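Category: Talks and notes / Kitchens and surfaces

Looking after a stone benchtop — speaker notes
Morag Tosh, talk to the Mevness home renovators' group, 3 July 2020

Start once people have their tea. Ask who has stone at home already and who is still choosing. If most are still choosing, spend longer on the first half.

Opening. I've worked with benchtops for most of my life, first in the yard with Blair MacLeish and later on my own. Tonight is about living with marble and its cousins after the installers have gone. I won't be talking about prices. Those change every few months and you can ring any yard and get them.

What marble is. Limestone that has been under heat and pressure. It's mostly calcite, and calcite reacts with acid. That one fact explains most of the phone calls I get. Lemon juice, vinegar, wine, tomato, some bathroom sprays. They all leave a dull mark if they sit, and on a polished top they can do it in a couple of minutes.

Stain and etch. Go slowly over this, people mix them up every time. A stain is something that has soaked in, such as oil, tea or beetroot. It looks darker than the stone. An etch is a change in the surface itself. It looks lighter or duller and you can often feel it with a fingernail. Sealer helps with stains. It does nothing for etching. If a salesperson tells you otherwise, ask them to leave a slice of lemon on the sample overnight.

(Pass the two offcuts around now. The honed one has the etch on it. Ask for them back before the break.)

Polished or honed. Polished shows colour and veining best and shows every etch. Honed is matt, so the marks blend in, but it can be a bit quicker to take up oil. My own kitchen is honed. Riet Claeys has polished in hers and is happy with it, and she bakes most days. It comes down to how much a mark will bother you. 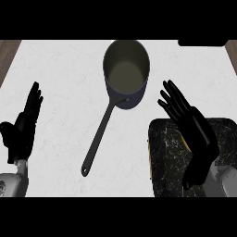 Sealing. Do the water test first. Put a tablespoon of water on the stone in a spot you use a lot, and leave it for 15 minutes. Wipe it off. If the stone underneath has gone darker, it needs sealing. If it hasn't, leave it alone, as extra sealer just sits on top and goes smeary.

I use Hultex, the water-based one. There are others as good. Wipe it on, let it sit for as long as the tin says, and buff off all of it. People skip the buffing and then ring me about streaks. Once a year is enough for most kitchens. Near the cooktop you may want to do it twice.

Daily cleaning. Warm water, a soft cloth, a drop of dishwashing liquid. Rinse and dry. No cream cleanser, no vinegar, no scourers. A microfibre cloth is fine.

Oil stains. A poultice works on most of them. Mix bicarb soda and water to a thick paste, spread it over the mark, cover with cling wrap and tape down the edges. Leave it for 24 hours, then lift it off and rinse. You may need to repeat it. Lachlan Aitken had a ring from an olive oil bottle that took four goes.

Etches. Light ones on honed stone can be rubbed back at home with a fine pad. On polished stone I'd call someone in. Home polishing powders can work on a small spot, but try them in a corner first.

Heat and weight. Marble will take a warm dish. I still use a trivet — a sudden change of temperature can crack a top near the sink cut-out, where it's narrowest. Don't stand on it to change a light globe. I've seen the results of that.

Joins and edges. Check the silicone at the splashback each October, when you do the gutters. If it has gone black or lifted, cut it out and redo it with a neutral-cure product. Acetic silicone, the kind that smells of vinegar, can mark the stone.

Likely questions:
Is engineered stone easier? It doesn't etch as readily, but it's worse with hot pans.
Can chips be fixed? Small ones, yes, with tinted resin. Keep the piece if you find it.
Should I buy the slab unseen? No. Go to the yard, look at it wet and dry, and ask them to mark where the cuts will fall.

Leave the care sheets by the door. Mhairi MacAulay has the key, and we need to be out by nine.

Related talks
Choosing a sink that fits your bench
Timber floors in wet areas, with Innes
Grout colours and how they age
Splashbacks: tile, glass or steel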